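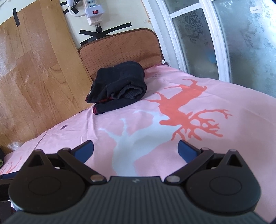

Pink sheet on the bed, October.

I have finished The Ferryman's Nephew, and I'd like some sort of certificate.

It is 282 pages long, which is nothing. I've read longer instructions for a boiler. But it took me most of the month, because Munther Khasawneh writes the kind of sentence you have to go back and check on, like a child who has gone quiet in another room. My sister lent it to me in the spring with the words "it's your sort of thing", and I have spent the time since wondering what she thinks my sort of thing is. Damp, apparently. Damp and uncles.

The story, for those who like one. Najjar is fourteen and has been sent to live on Korkeo, an island with one road and a great many opinions, where his uncle runs the ferry to the mainland at Skornard. The uncle doesn't speak much. The ferry doesn't run much either. Najjar is supposed to be learning the trade, so he learns to coil rope and make tea and lie to passengers about the weather, and in the evenings he writes letters to his mother that he keeps in a biscuit tin and never posts.

That takes us to page 90. At page 90 I very nearly gave up and went back to the one about the poisoned vicar.

Then a woman called Mrs Koddale comes aboard with a goat and no return ticket, and the whole book wakes up. She is rude to everyone. She has come to contest a will. She takes one look at Najjar and tells him he has the face of somebody waiting to be fetched, and I put the book down for a bit after that, because I was sent to stay with an aunt at eleven and I had that face for a whole summer. There are photographs.

What I liked best was how little Khasawneh explains. You never find out what the quarrel was between the uncle and Najjar's father, although there's a scene with a borrowed coat that tells you how bad it must have been. The goat is never given a name. I was pleased about the goat. In a lesser novel it would have been called Hope and died in a storm.

What I liked least was the storm. There is one, of course, you can't have a ferry for 200 pages and not put it through something, and it goes on for 3 chapters when one would have done. Everybody shouts nautical words. I don't know what a thwart is and I refused to look it up on principle. I skipped a bit in the middle and when I came back they were still bailing.

The ending I'm not sure about. The tin of letters does get opened, though not by the person you'd expect, and there's a last conversation on the slipway that I read once late at night and thought was perfect, then read again at breakfast and thought was a bit pleased with itself. Possibly it depends on the toast.

My sister, when I rang to tell her I'd finished, said she had never got past the goat. She'd assumed I would tell her what happened. I have told her there is a storm.

Next up is the poisoned vicar, which I'm now so far away from that I'll have to start again and be surprised about the sherry a second time. If anyone has read Khasawneh's other one, the one set in a lighthouse, please let me know how many uncles are in it before I commit.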